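Search course pages Go

Handout for Unit 4: Learning one grasp policy for several hands
April 10, 2024, by Gülizar Tokgöz

Welcome back, everyone! A good many of you asked after the last session why we spend so long on wrist camera data, when the camera up on the wall sees so much more of the room. I promised a proper answer, so let me take my time with it.

The method we're reading about is the one the Hundlow group calls Granus. The idea is simple enough to explain over coffee. You collect demonstrations of a person steering the robot through a grasp, you train a single network on all of them, and you ask it to predict the next small motion of the wrist together with a single number for how closed the hand should be. That number is the whole trick. A hand with many joints and a gripper with two fingers have very little in common mechanically, but both can be more open or more closed, and a small translation layer for each hand turns the number into joint targets.

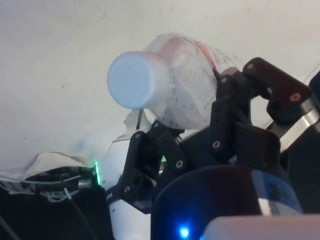
Now, a shared closing number throws away a great deal, and Beril Karabulut was quite right to press me on it in class. You lose any say over which finger moves first, so in-hand turning and anything like it is off the table. What you gain is that every demonstration counts for every hand, and when the full training set is only 837 episodes, that matters a lot. The authors held out 40 of them for checking and didn't touch those until the end (please do the same in your own projects!).

Thin plastic bottles are a favorite test object in this line of work, and for good reason. They give way under the fingers, they let the background show through, and a depth sensor often returns nonsense on them. A policy that leans on clean geometry tends to struggle – one that learned from wrist views has at least met the mess before.

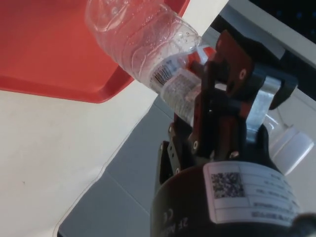

What happens if we swap in a hand the network has never been trained with?

You write a new translation layer and keep the network frozen, then collect a handful of fresh demonstrations to check it. Granus used nine per new hand, and Sigrún Holst's notes from the reading group go through how they were chosen.

Before we meet again, please read the section on action scaling and bring one objection to it, however small. The Gurkberg report makes a nice companion if you have an evening free, though its notation differs from ours and you'll want a pencil.

Contact: Gülizar Tokgöz, course office | © 2024 | Back to top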